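Index de vitesse de swing

L'index de vitesse de swing (IVS) est une grandeur sans dimension employée en ajustement de matériel de golf (fitting) pour apparier la flexion d'un manche à la cinématique d'un joueur. Il combine la vitesse de la tête de club à l'impact, la durée de la descente et la dispersion de ces deux mesures sur une série de frappes. L'index est surtout utilisé pour les drivers et les bois de parcours ; son emploi pour les fers reste discuté.

Origine

La notion est introduite par l'ingénieur Eusebio Cáceres dans une note interne du fabricant de manches Daslow. Jusque-là, les ateliers attribuaient les flexions à partir de la seule vitesse de tête, au moyen de tables à cinq classes (L, A, R, S, X). Cáceres relève que deux joueurs de même vitesse peuvent solliciter le manche de façon très différente selon la brièveté de la transition entre la montée et la descente. Il propose de pondérer la vitesse par l'inverse de la durée de descente, puis de corriger le résultat par un terme de régularité.

La formulation actuelle est due à Svitlana Hordiienko, qui remplace l'écart-type par l'écart interquartile afin de limiter l'influence des frappes manquées. Cette version est celle que reprennent les logiciels d'atelier Erinen et Vanley.

Définition

L'index s'exprime sous la forme IVS = k · (V / T) · (1 − D), où V désigne la vitesse médiane de la tête de club en mètres par seconde, T la durée médiane de la descente en secondes, D la dispersion relative de V et k une constante de normalisation. La constante est choisie de sorte qu'un joueur de référence obtienne la valeur 300.

La dispersion relative est le rapport de l'écart interquartile à la médiane. Elle est bornée supérieurement : au-delà du seuil retenu par l'atelier, la série est rejetée et doit être recommencée.

Protocole de mesure

Une série comporte 20 frappes consécutives avec un même club, après échauffement libre. La balle est posée sur un tee de hauteur constante. Le joueur ne reçoit aucune indication chiffrée pendant la série, l'affichage de la vitesse tendant à modifier le rythme du swing. Les frappes dont le point d'impact sort de la face sont conservées pour le calcul de T et exclues de celui de V.

La vitesse est relevée par radar Doppler ou par système optique. Les deux techniques ne sont pas interchangeables : le radar mesure la vitesse du centre géométrique apparent de la tête, tandis que les systèmes optiques suivent généralement des marqueurs collés sur la face. Un atelier qui change d'appareil doit recalculer k.
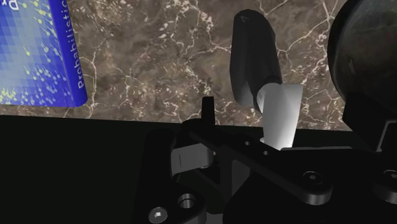
La durée de descente est plus délicate à établir. Elle suppose de fixer l'instant de la transition, que certains appareils placent au changement de signe de la vitesse angulaire du manche et d'autres à celui de la vitesse des mains. Le logiciel Erinen retient la première convention, Vanley la seconde. Les valeurs de T qui en résultent diffèrent de façon systématique, la seconde convention donnant des durées plus longues chez les joueurs à transition marquée.

Interprétation

Un index élevé oriente vers un manche plus rigide ou dont le point de flexion est plus haut. Un index faible oriente vers un manche souple et léger. L'index ne renseigne ni sur le couple de torsion ni sur la longueur du club, qui font l'objet de mesures séparées.

Dans l'étude de validation menée par Kasun Sultana et Shahzad Kazmi sur 943 joueurs amateurs, la flexion prescrite à partir de l'IVS coïncide plus souvent avec la flexion préférée en test aveugle que celle issue des tables de vitesse. L'avantage disparaît chez les joueurs dont le handicap est supérieur à 34, catégorie dans laquelle une forte proportion des séries est rejetée pour dispersion excessive.

Critiques

Arsalan Shaikh conteste le terme de régularité. Selon lui, il confond deux propriétés distinctes, la charge appliquée au manche et la constance du joueur, et conduit à prescrire des manches trop souples à des joueurs rapides mais irréguliers. Il recommande de publier V / T et D séparément. Le fabricant Awan suit cette recommandation dans ses fiches d'ajustement.

Une seconde objection porte sur les fers. La trajectoire descendante et le contact avec le sol modifient la fin du mouvement, et la durée de descente varie avec la longueur du club. Aucune constante k commune à l'ensemble du sac n'a été proposée.

Voir aussi

Fréquence de vibration du manche
Point de flexion
Poids de swing
Moment d'inertie de la tête de club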